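Flindow hand gripper – care and setup FAQ

How often should I check the pivot screws?
After every 22 sessions, or sooner if the fingers feel sloppy. Snug them by hand. Do not use a power driver.

When do I change the blue pads?
When a pad looks shiny or starts to peel. Replace both pads together, even if only one is worn. 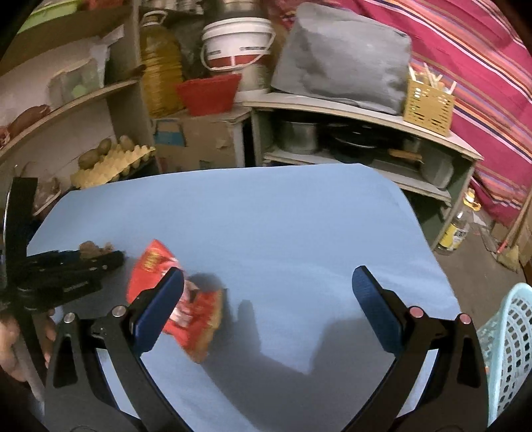 Wipe new pads with a damp cloth and let them dry before you close the fingers on anything. Packets slip on a dusty pad.

The fingers don't open evenly. What now?
Look for crumbs in the linkage cutouts – a dry brush clears most of them. If it still sticks, write to Pendo Were at the Grornley bench.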